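Forty cloves, and then some
July 12, 2015

So I finally did it. After saying since January that I was going to make a proper big batch of garlic confit, I cleared a whole afternoon, turned my phone face down, and peeled garlic until my thumbs hurt. I'm writing this with hands that have been washed five times and still smell like an Italian restaurant, and I regret nothing!

The recipe started with Benedetta Caputo, who I met on that cooking week in Cáceres I wouldn't shut up about last year. She made a jar of it on our second night and we ate the entire thing on toast before dinner even happened. I asked her for the recipe and she looked at me like I'd asked how to boil water. Garlic, oil, low oven, wait. She did write it on the back of a bus ticket for me in the end, and the bus ticket is now so oily you can read the other side through it.

Anyway. The garlic.

I bought mine at the Leltmont market from the stand at the far end, the one with the braids hanging up. I went for the smaller heads this time. They had big fat ones too (and yes, fewer, larger cloves would have been the sensible choice for somebody with peeling to do) but the little ones taste sweeter to me once they've gone soft in the oil. My sister thinks I'm making that up. She may be right, she usually is about produce.

I know all the tricks, before anyone writes in. I've done the two-bowls shaking thing, which left me with bruised garlic and a headache. I've done the microwave thing, and I ended up with a few cloves that were half cooked and weirdly rubbery. I've tried the silicone tube, which works fine until it gets sticky inside and then it's one more thing to wash. I've smashed them with the side of a knife, and that's great if you're chopping them anyway, but for confit you want them whole and pretty. So for this I just use my fingers. Pinch off the hard end, get a nail under the skin, pull. Some of them slide right out of their jackets and you feel like a genius. Then you get one where the skin comes away in about a hundred tiny strips and sticks to everything.

I do it standing at the counter with everything in one heap and the wide bowl off to my left, no board, no paper towel. I used to put newspaper down and it only gave the skins something to cling to. On the stone you can just sweep the lot up at the end.
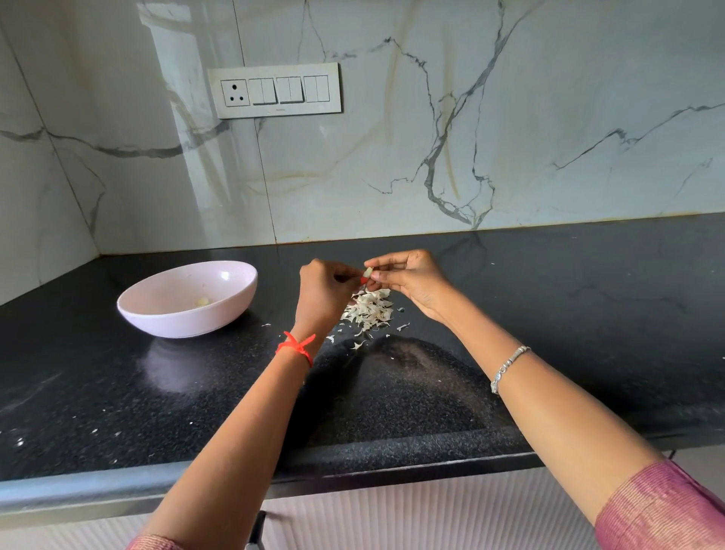
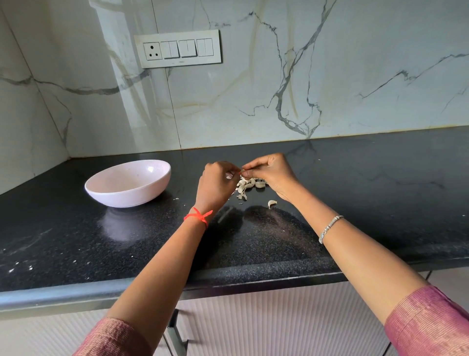
Small clove, fingertips, a heap of papery skins underneath, over and over.

What goes in the dish

Peeled cloves, as many as you have the patience for. Enough olive oil to cover them completely. A couple of sprigs of thyme, one bay leaf, and a strip of lemon peel if there's a lemon around. That's the whole list. I leave the salt out and add it when I eat it, because I've oversalted a batch before and there's no coming back from that.

For the oil I used a bottle called Puria that I picked up on sale. Don't use your fancy finishing oil for this, it's a waste, but don't use something that tastes of nothing either, as the oil is half of what you're making. Mine is on the grassy side and I like how it mellows out.

The oven part

I put everything in my small Cimudby dish, the blue one with the chip in the handle, and it went into the oven at 250 degrees with foil over the top. Two hours is usually right for me. You're looking for cloves that are soft enough to squash with the back of a spoon and a pale gold color, with the oil just barely bubbling at the edges. If it's bubbling hard, turn it down. Brown garlic goes bitter and chewy, and you will be very sad after all that peeling.

The kitchen smelled so good by the first hour that I ate a plain piece of bread standing up just to have something to do. I also wiped the counter down twice and kept finding bits of skin. They get everywhere. I found one in my sock - and I was wearing shoes.

Keeping it (please read this bit)

Garlic sitting in oil is one of those things you can't be casual about. It can't live on the counter, even if it looks lovely there in a jar with a ribbon on it. Botulism is real and you can't smell it or see it. I cool mine quickly, get it into the fridge as soon as I can, and use it up within four days. Whatever we won't get through goes into an ice cube tray, a few cloves and some oil per cube, and straight into the freezer. I got 14 cubes out of this batch plus a small jar for the fridge, which won't see four days anyway the way we're going.

What we've had it on so far

Toast, obviously. Mashed into potatoes with a little of the oil and no butter, and I really didn't miss the butter. Stirred through white beans with lemon and a lot of black pepper, eaten out of the pan. Tonight I think I'll do a roast chicken and rub the squashed cloves up under the skin, if I remember to take the chicken out in time.

I'd like to try it with shallots mixed in next time, half and half. Has anybody done that? Do they need longer, or do they go in together? Benedetta says shallots are a different dish and I should call it something else, so I'm asking you lot instead. Leave me a comment, and if you've got a good way to get the smell off your hands I'll take that too. I've already tried the lemon and the stainless steel spoon.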